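To: Nunwood Break Room and Supplies List
From: Facilities Office, Nunwood
Subject: Re: Paper cups at the beverage stations

Colleagues,

Thank you for the comments received from the Lirnby building. The relevant portion of the earlier message is quoted here, with the response of this office after each point.

> Our station was out of cups by 10:30 on two mornings last
> week, although the cabinet under the counter still held
> unopened sleeves. Could the office confirm who is expected
> to refill the counter, and how many cups should be out at
> one time?

Refilling remains the duty of the front desk on each floor. The desk is asked to check the station at opening and again after lunch. The number of cups on the counter should not exceed 180. Taller stacks have been knocked over in both buildings, and any cup that reaches the floor must be thrown away.

> We would also like to know whether cups should be stored
> mouth up or mouth down. Drarnbridge does it one way and we
> do it the other.

Cups are to be stacked mouth down, nested, on a clean tray. The Drarnbridge office has been informed and will follow the same practice beginning in May. Please take cups from the stack by the base and keep fingers away from the rim. When two cups come away together, separate them before filling and return the spare only if it has not been handled on the inside.

> Finally, several people have asked for the printed cups
> again.

The office has considered this request and is unable to approve it at present. Plain white cups will continue to be supplied by Guo in cartons of 500. The current order provides 22 cartons for the three locations, of which Lirnby will receive 7. Requests for additional cartons should be sent to this office by the floor's front desk. Individual staff members are asked not to order on their own.

Two further matters concern the stations in general. Opened sleeves should be folded closed and kept on the upper shelf of the cabinet, apart from cleaning products. Lids are stored separately, in the drawer, and should not be placed on top of the stacked cups.

Staff who prefer to bring a mug from home may continue to do so. Mugs left in the sink at the end of the day will be moved to the side counter.

Questions regarding these arrangements may be sent in reply to this message.

Facilities Office
Nunwood 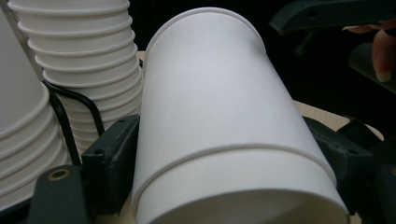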